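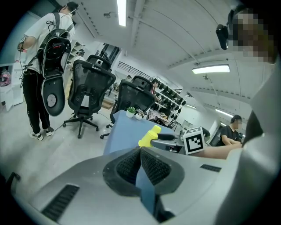 Rikero wants $769 for the new Gurkdale, and most of the people who have written to me about it want to know if the "30-year movement" is real. Short answer: I don't know, and neither does Rikero. The movement has been in production since last April.

For anyone who skipped the launch emails (there were plenty), the Gurkdale is a three-hand automatic in a brushed steel case with a cream dial and a date window at 3. It comes on a brown strap or, for more money, a bracelet. Fine so far. What's meant to set it apart from every other three-hand automatic with a cream dial is a surface treatment called Ivutine, which is applied to the pallet stones and a few pivots. Ivutine, we are told, "removes the need for conventional oiling in the critical zones" and lets the owner "look forward to decades of carefree wear." Then comes the number, 30, in very large type.

I read the technical sheet twice looking for what the 30 refers to. It refers to a bench test. Parts coated with Ivutine were cycled on a rig at high speed until they had done the equivalent of 30 years of ticking, and then they were measured for wear. The wear was low. I have no reason to think anybody fudged it. But a rig running fast in a clean room tells you about rubbing. It has very little to say about a gasket drying out, or oil creeping away from all the places that are still oiled, or the slow collection of lint and skin that gets into any watch worn by a person with a job.

And most of the Gurkdale is still oiled. The barrel is greased. The keyless works are greased. The winding rotor runs on an ordinary bearing, the same kind that starts to rattle in plenty of other watches well before anything is wrong with the escapement. You can find all of it in the service diagram on Rikero's own trade page, if you're willing to scroll.

So I asked. The reply from customer care said that Rikero "recommends periodic inspection to ensure optimal performance." How periodic? Every 8 years, according to the warranty booklet, page folded in at the back. Skip an inspection and the extended cover on the coated parts lapses. The inspection is paid for by the owner and the price isn't printed anywhere I could find. I asked for it on Tuesday and was told it depends on the market.

Eight years is a decent interval! I'd be happy to see a watch at this price go that long between visits. It's just a very different promise from the one in the large type, and I suspect a lot of buyers will put the booklet in a drawer and remember the large type.

I called Lizelle Visser, who has repaired watches for longer than I've been complaining about them, and read her the copy over the phone. She laughed at "carefree." Her view is that coated escapement parts can be good, that she has seen some that were, and that the question she'd ask is what a replacement costs. A standard pallet fork for a common movement is cheap and any competent shop can get one. A coated fork that only comes from Rikero is whatever Rikero says it is, for as long as Rikero feels like stocking it. She also pointed out something I'd missed: the trade page says coated parts must not go through a normal cleaning cycle. An independent who doesn't know that could strip the stuff off in the first service, and then you own a dry escapement.

I put that to Rikero as well. They said independents are "welcome to apply" for the cleaning instructions. I don't love that answer. If owners are going to hold on to these things for decades, some of the watches will end up with repairers who have never heard of the program, in towns where the nearest approved shop is a day's drive off. Print the instructions. Put them in the box.

The other claim getting passed around is the accuracy figure. The website says the Gurkdale is "regulated in six positions," and people have been reading that as six positions to a tight tolerance. It doesn't give a tolerance. You can regulate a watch in six positions and have it come out mediocre in all of them. The loaner I wore ran a little fast on the wrist and a little faster sitting dial up overnight, which is normal behavior for an automatic in this range and nothing I'd send back. One watch doesn't prove much in either direction.

As an object I liked it more than I wanted to. The dial is by Þrastardóttir, the same studio that did the hands on Rikero's field watch, and the restraint is welcome. The numerals are small and set well in from the edge. The lugs turn down early enough that it sits flat on a narrow wrist. The crown is too thin to grip comfortably -- I ended up using a fingernail -- and the strap was stiff for the whole time I had it. The date change is slow, too. It starts creeping well before midnight and takes its time.

Would I buy one? At the price, against what else is out there, it's a fair steel automatic with a nice face. Judge it on that. Assume you'll be servicing it like any other watch, and if the coating turns out to buy you a few extra years, good. What I wouldn't do is pay the extra they're asking for the "Ivutine Certificate," a card with a serial number on it that, as far as I can tell from the terms, entitles the holder to the card.

If anyone has had an early Gurkdale opened up by an independent, I'd like to hear what they found and what they were charged. Reply to this email. Photos of the invoice are more use to me than photos of the watch.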